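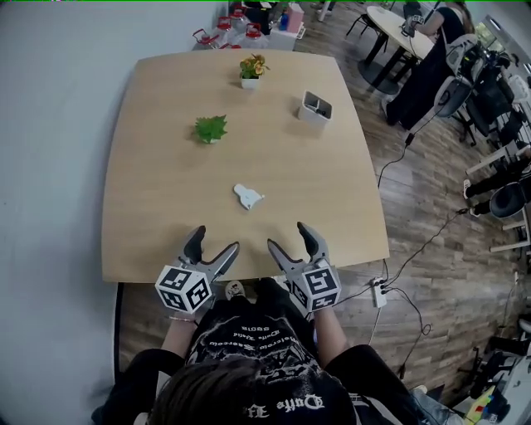

One station: a pair of hand-held grippers, a table and a power strip within reach.

How to budget for your first pair of hand-held grippers

I love this part of the job! Give me a blank spreadsheet and a pair of grippers to price and I'm happy until lunch. If you want to record two-handed demonstrations for a robot to learn from, you don't need the robot arm on day one, and that makes the first order a lot friendlier than most people expect.

Step 1. Write down the tasks before the kit
Areti Michailidis, who ran purchasing for our Plireck project, made us list every object we wanted to pick up before she'd open a catalogue. Flat things, small bottles, boxes. It took one afternoon and it knocked two expensive items straight off the list.

Step 2. Price a full station
A station is everything one person needs to work: left gripper, right gripper, marker cubes or panels, table, chair, sockets, storage for the recordings. Our first quote from Skodasum covered the grippers beautifully and left out the chargers, the cases and delivery. Ask for all of it on one sheet. Then ask Egan or whoever else you like for the same sheet, line by line, so you can lay them side by side.

Step 3. Put the wear parts on their own line
Finger pads get used all day long, so treat them as something you buy again and again, like printer ink. We set aside 177 pounds per station for spare pads and 319 for a spare set of fingers and printed markers. Do check that the pads can be swapped at your own bench -- Brariseo's can, with one small screwdriver, and I was delighted.
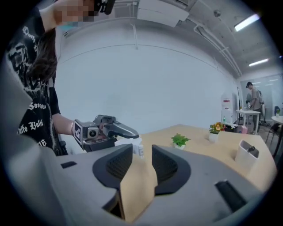
Step 4. Plan the room
Tables are cheap and floor space isn't. Measure how far a seated person reaches with a gripper in each hand, then do it again standing up, and leave room for a chair to roll back. Count sockets too, and add cable covers to the order if leads will cross the floor. A few ordinary things on the tabletop (plants, a pen pot) cost next to nothing and give your recordings some variety.

Step 5. Work out the hours
This is the big one! Decide how many recordings you need, say 1,000 for a first task, time a colleague doing ten of them, and multiply up. Add breaks, and add the takes you'll throw away. Our wages line came out well above the hardware line, and it was October before we'd got that through approval.

Step 6. Order one station first
Run it for a fortnight and keep a notebook on the table for everything people ask for. Then place the bigger order with the notebook open next to you -- ours added longer leads and a second box of pads.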